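Old Computers, Sorted Parts: my project report

When I told people my project for this year was going to be taking old computers to bits, most of them said something like "so, a hobby then". Fair enough! But I did have a proper question, and it was this: if a school or a small office wants to reuse the parts inside a worn-out desktop, how do you store those parts so that the next person can find them, check them and pick them up without doing any damage? I called the project Ivon, mostly because I needed a folder name in a hurry and it stuck.

The machines came from a small repair firm called Dorell, who were clearing out a storeroom and were very happy to see them go. I ended up with 12 desktops, all of a certain age, plus a carrier bag of loose cables that I'm still finding bits of. My budget for everything else was 360 pounds, and I'll come back to where that went.

What I expected to be hard was getting the cases open. It wasn't (two screws and a bit of a shove, usually). The hard part was what to do with the bits afterwards. In the first week I had them all in piles, and piles are terrible. A hard disk drive has its circuit board on the underside with hardly anything over it, so every time you stack one on another you're leaning metal on the very part you're trying to keep. I scratched one that way and felt awful about it.

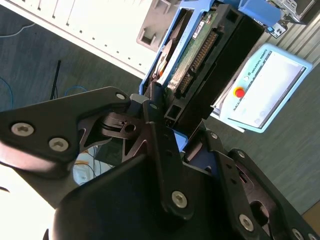

So rule number one became "every drive gets its own place". I also wrote down that drives should be held by their sides, never by the board, and that they stay in their caddies for as long as possible. A caddy gives you something to grip, and it saves hunting for four tiny screws later. I'd been taking them all out to make them look tidy, which was a complete waste of an afternoon.

The next job was a list. I put everything into a spreadsheet with a code, the type of part, which desktop it came out of and what state it was in. By the end it had 1133 rows, and before anyone is too impressed, a huge number of those are screws sorted by length. I wouldn't do the screws again. I'd have a tub marked "short" and a tub marked "long" and get on with my life.

The spreadsheet did show me something useful, though. The parts I kept losing track of were the middle-sized ones. Big things like power supplies can sit on a shelf and you'll never mislay them, and tiny things live in tubs. It was the drives, the memory and the small boards that wandered. They need to stand up, be seen from the front and come out with one hand.

My first go at a holder was made of cardboard, and I was very proud of it for a day or so. It sagged. The second was a Dadano letter rack from the stationery cupboard, and the gaps were all the same width, so a memory stick fell flat on its face while a drive wouldn't go in at all. After that I stopped trying to find one gap that suited everything and started looking at holders with different sockets side by side.

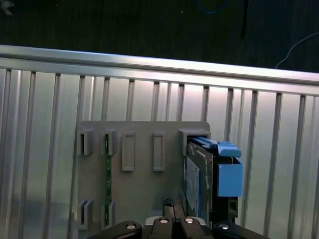
Different sizes of part want different sizes of slot, and that sounds so obvious written down that I'm a bit embarrassed how long it took me. I measured the thickness of everything middle-sized and grouped the results. A plain grey panel does the job nicely: a thin green circuit board strip sits in a narrow slotted bracket, and a hard drive goes in a wider socket at the other end of the same row. You can tell which place is which by looking, before you've read any label. I also liked having it up against a metal rail, which gives you a straight edge to line things up with.

I tested the idea on other students in my year. I asked 9 of them to put a mixed box of parts away, first in the letter rack and then in the slotted holder, with no instructions from me. I'd planned to time them, but they chatted so much that the timings were useless and I've left them out of the results. What I have got is where things ended up. With the letter rack, parts went in sideways, upside down and in one case on the windowsill. With the slots, nearly all of it went where I'd hoped, and the mistakes were mostly memory sticks put in back to front – which does no harm.

One person said she'd like the slots to be a bit deeper. Another wanted colours. I agree about the depth and I'm undecided about the colours, because we'd argue for ever about what blue meant.

Then I had to go back and do the actual dismantling properly, in an order I could write down and hand to somebody else.

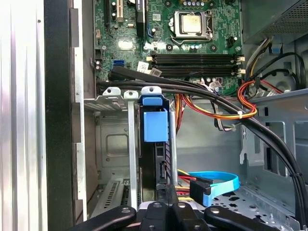 Photo: Ivon project, inside a desktop case

My order is power lead out first, then the case on its side, then cables before anything else. I used to go straight for the motherboard because it looks like the main event, but the cables lie right across everything and you end up wrestling them. Cut the cable ties, unplug the drives, move the bundles out over the edge of the case, and suddenly there's room for your hands. Memory comes next (open the clips at the ends, don't tug), then the cards, then the drives. The processor is last. If there's old thermal paste on the lid, clean it off before it goes anywhere near the sheet you're writing on. My notes from June have grey fingerprints on nearly every page.

As for the money, the biggest single thing was a Myung screwdriver set, and it was worth every penny. The rest went on anti-static bags, labels, tubs and material for the holders. I had a little left over and spent it on more labels.

If I carry on with Ivon next year, I'd like to make the deeper slots and try them with power leads and fans as well, as those are still in a carrier bag under my desk.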